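About Clerkard

Clerkard collects and prepares recorded examples for learning systems that control two-armed robots. Customers send a task list and a hardware specification. We return recordings of those tasks, each with camera streams, joint positions, gripper states and a written label.

Company background

Clerkard began as the data section of Fiore, a maker of sorting equipment. Fiore needed examples of hands and tools working with small goods, and the section was set up to produce them. When other firms began asking for the same work, the section became a company. Fiore remains a customer and has no access to recordings made for anyone else.

What we record

Most of our current work is household handling: setting and clearing tables, moving cups, sorting cutlery, opening drawers, folding small cloths. The task catalog holds 551 entries. Each entry states the starting layout, the goal, the objects allowed and the conditions under which an attempt is rejected.

A standard order is 200 accepted attempts per task. An attempt is one continuous recording from the starting layout to the goal, or to the time limit of 90 seconds. Attempts that reach the limit are kept in a separate folder. Some customers train on them and some discard them, so they are never mixed with accepted attempts.

How an attempt is made

An operator controls both arms directly. The head camera and both grippers are recorded on one clock. Before each attempt the operator places the objects according to the layout card, returns both arms to the rest position and starts the recorder. After every 10 attempts the layout card is changed. The change may concern the position of an object, its direction, the object itself or the table it stands on.

Operators are trained for about two weeks before their recordings count toward an order. Training covers smooth motion, pauses, recovery from a dropped object, and when to stop an attempt. A dropped object does not end an attempt if it stays within reach.

Rooms

We record in furnished homes and in our own hall in Willano. The two sets are labeled separately. The hall gives repeatable light and plain backgrounds. Homes give ordinary furniture, shelves with things on them, patterned surfaces and reflections from metal and glass. A system trained only on hall recordings tends to lose accuracy when the background changes, and most customers now order a mix.

Household tasks use common items: plastic cups, stainless steel forks and spoons, folding tables.

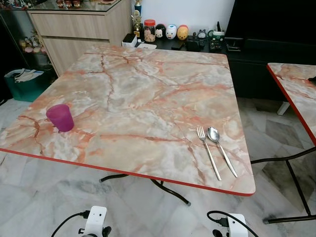 Page last changed: January

Checking and labeling

Every recording is reviewed by a person who did not make it. The reviewer checks that the streams line up, that the goal was reached and that the label matches the action. Labels are short sentences in plain English, such as "Pick up the spoon with the right gripper." Left and right are always given from the robot's side.

Files are managed in Bulik, our in-house storage and review tool. Bulik keeps the original streams unchanged and stores each correction as a separate entry – customers receive both.

Privacy

Homes are recorded under a written agreement with the occupant. Letters, screens showing text and photographs of people are removed or covered before work starts. Occupants may ask for recordings of their home to be deleted at any point before delivery.

Working with us

New customers usually start with a trial order of one task. Requests should include the arm and gripper model, the camera layout and the file format required.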